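To: household-fabrics list
Date: June 2025
Subject: Re: Folding lined cloths on a stone top

Replying to the message from the Ullov branch, quoted in part:

> We have been folding the navy lined cloths on a polished
> stone top and the folds will not stay square. The two layers
> creep against each other. Is this the cloth, the surface or
> the method? We were also told to stop using the stone
> altogether on account of scratches. The Briltstead notes
> say nothing on either point.

Taking the method first. A lined cloth has two layers that seldom have exactly the same grain, and if you fold it flat on a slippery surface the lower layer stays behind while the upper one travels. The error is small at the first fold and doubles at the second. The remedy in the old Jeltormont sheet was to take the first fold in the air: hold the two upper corners, let the weight of the cloth settle both layers, and only then lower it on to the table, bottom edge first. I have used this on lined cloths for years and see no reason to change. 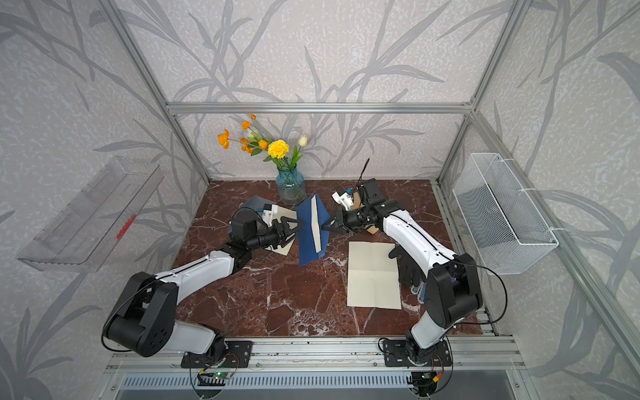

Corner hold matters more than the height. Pinch each corner through both layers, at the seam allowance, with the same depth of cloth in each pinch. If one side is taken deeper than the other, the cloth will hang with a twist and you will fold the twist in. The middle should be allowed to drop. Pulling the corners apart until the top edge is straight stretches the outer and leaves the lining slack, and the slack comes out later as a ridge along the fold.

On clearing the top. Your message mentions that paper and gloves tend to be left on the table during folding. Paper I would not worry about, provided it is away from the landing area; a sheet with old creases in it will lift at the creases and catch a hem. Gloves with grip patches are another matter. The patches are there to hold and they will hold cloth just as well as anything else, so one corner lands and stays while the rest slides on. Put them on a shelf or in a wall basket before starting. A vase of flowers at the back does no harm if the cloth is shorter than the depth of the table.

> Should the fold be pressed by hand or left to settle?

Press it, once, from the fold towards the open edge, with the flat of the hand. Repeated strokes move the top layer. For a crisp edge, leave the cloth under a board for 40 minutes. I tried 8 hours on one set and could find no difference.

Stiff blue items (covers, folders and the like) should be squared against something upright, with the side face aligned before the top is touched. Look over matt blue surfaces for pale specks before stacking. They show badly, and a speck trapped between two items gets rubbed in. A dry soft brush takes off most of it. I would not wipe with a damp cloth unless you can leave the item open to dry.
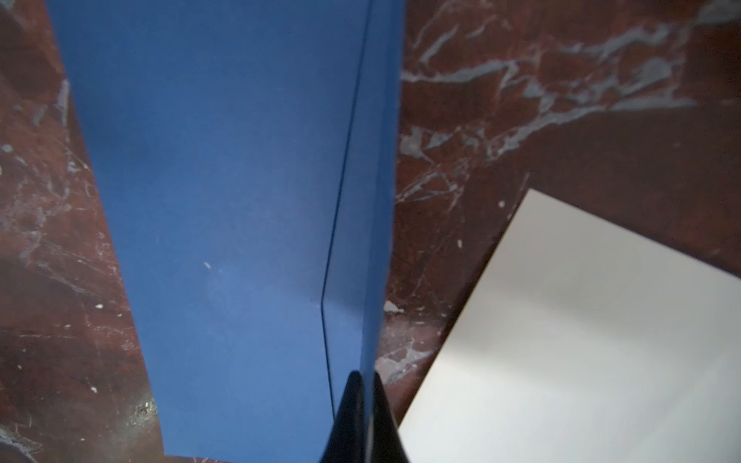 SURFACES

Now the stone. The advice to give it up seems to me excessive. Polished reddish-brown marble with a lot of veining is a perfectly usable folding surface, and fine scratches in the polish will not snag an ordinary woven cloth. Pits can, if the edge is sharp. The test is to draw a scrap of the lining fabric over the top in two directions and feel for any catch. Do this with the fabric you intend to fold, as a coarser one will ride over faults that a fine lining finds.

Heavily veined stone conceals dust very well. Inspect it at a low angle against the light, where the glare falls; looked at from straight above, specks are lost in the pattern. Wipe with a dry cloth, then a barely damp one, then dry again. Avoid vinegar and anything else acidic, which will etch marble and leave a dull patch that no amount of wiping removes.

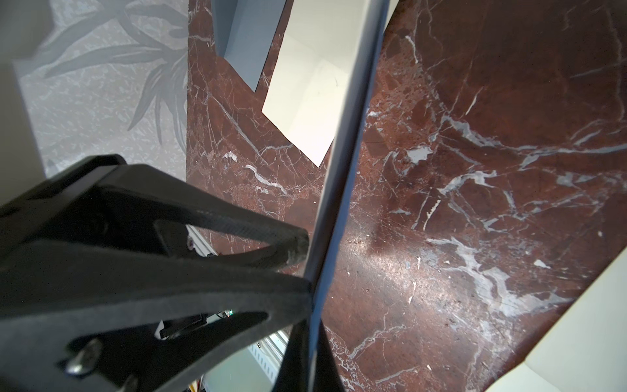 Veined marble, with fine scratches and dust showing in the glare.

If the creep persists after all this, lay a cotton sheet over the stone. The Cabrera workroom uses a 400-thread sheet, though I doubt the figure matters. It must be larger than the cloth on all sides and pulled flat, otherwise you have merely added a third layer that moves.

The Jeltormont sheet is item 1162 in the list archive. The scan is poor and its second page is upside down. A corrected version of the Briltstead notes is due in July and I will ask for a paragraph on lined cloths to be included. If Ullov could send the finished dimensions of the navy ones, and say whether the lining is fixed on all four edges or only three, I can be more definite about the second fold.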